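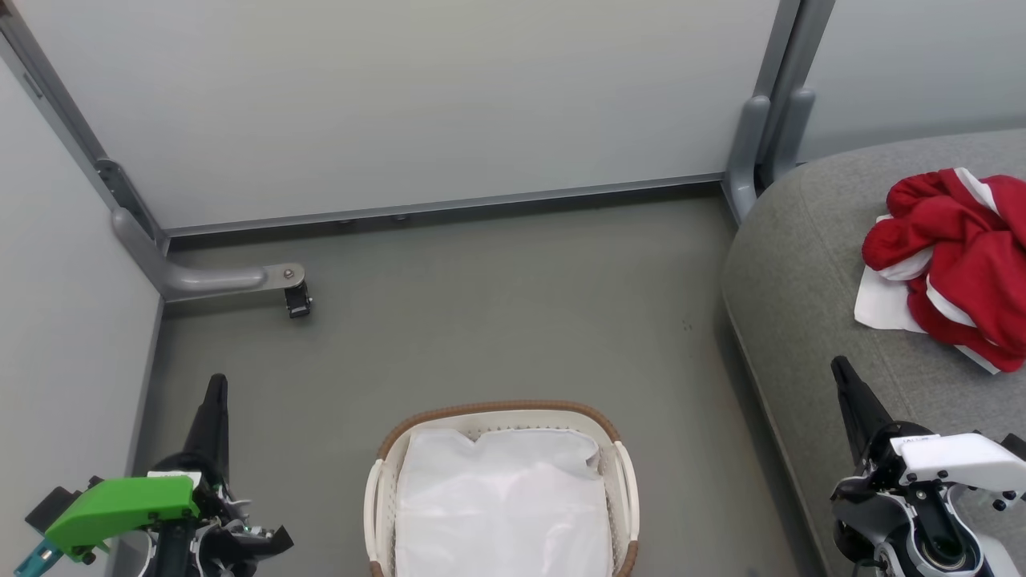
Both arms at the laundry basket, with the garment on the seat to the right. Head camera view.

Putley Laundry Set – README

Teleoperated two-arm recordings of picking clothes off a seat and putting them in a laundry basket. Read the fault section before you train on anything that uses right gripper state.

Contents
1,236 episodes. Each one has head camera video, joint positions for both arms, gripper opening, commanded gripper opening, and a one-line task label. Recorded in March at the Putley site, using the Skotetora control stack.

Known fault: right gripper reports closed when it is not
In 8 sessions the right gripper reported a full close while the fingers were still partly open. The garment slipped on the way to the basket, and the operator went back for it. In the logs this looks like a clean grasp followed by a second, unexplained reach.

The cause was a loose set screw on the finger drive. The encoder sits on the motor side, so it kept reading correctly while the finger lagged behind. The left gripper was checked the same afternoon and had no play in it.

The fault also led to 2 emergency stops. Both times the operator pushed the arm lower to get a better grip, and the wrist pressed into the seat until the torque limit tripped. There were no injuries and no damage to the arm. The seat cover had to be restitched.

What we changed
The screw was reset with thread locker and is now checked before every session. Skotetora now compares motor current against gripper position and raises GRIP_MISMATCH if they disagree for more than half a second. We also raised the lower height limit over the seat.

What we did not change
Affected episodes are still in the set, marked grip_fault = true. Gripper values in them are as logged – we did not try to correct them. For grasp detection, drop them. For recovery behavior they may be useful, but take the grasp timing from the video.

The Catacutan loader skips flagged episodes by default. The Urar loader does not read the flag at all, so filter by hand.

Contact
Fault log and data questions: Erlinda Dalisay. Include the episode ID and the loader you used.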